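Handling soft goods: notes from the visit to Dotik

Handout 2, module 114. Read before the February seminar.

These notes go with the open day at the Dotik workshop. They cover the folding demonstration only. The conveyor talk in the morning has its own sheet.

Cloth is hard for a machine because it has no fixed shape. A box looks much the same from one minute to the next, but a pair of trousers changes each time it is touched. At Dotik the folding is first done by people, holding grippers in their hands, and the recordings are used later to train the arm. The set we were told about has 863 recordings, all of clothing. 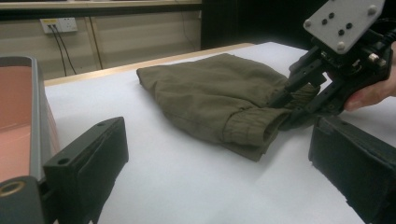 Notes: Teixeira, course tutor — 4/7/22

Points to look at in the cargo trousers example:

The grip. The two fingers close on the fabric near the elastic cuff and pinch it. The cuff is gathered and ribbed, and the leg is smoother, so the same pinch may not behave the same way on both. Think about which part you would choose to hold.

The bundle. The trousers are in a rough rectangle by this stage, with creases running in several directions. Ask yourself what a program would have to know to call this folded.

The table. A plain white surface makes the edge of a dark garment easier to find. Write down what might go wrong with a white shirt.

In the question session we were told that a person using the tool goes through 32 practice folds before any are kept. Someone asked about speed. The answer was that slow, steady movements are preferred at first — speed comes later.

For the seminar, bring one page comparing this method with the Plemura system from Handout 1, where the arm is moved by a joystick. Say which you would pick for towels and which for trousers. Drawings may be done by hand.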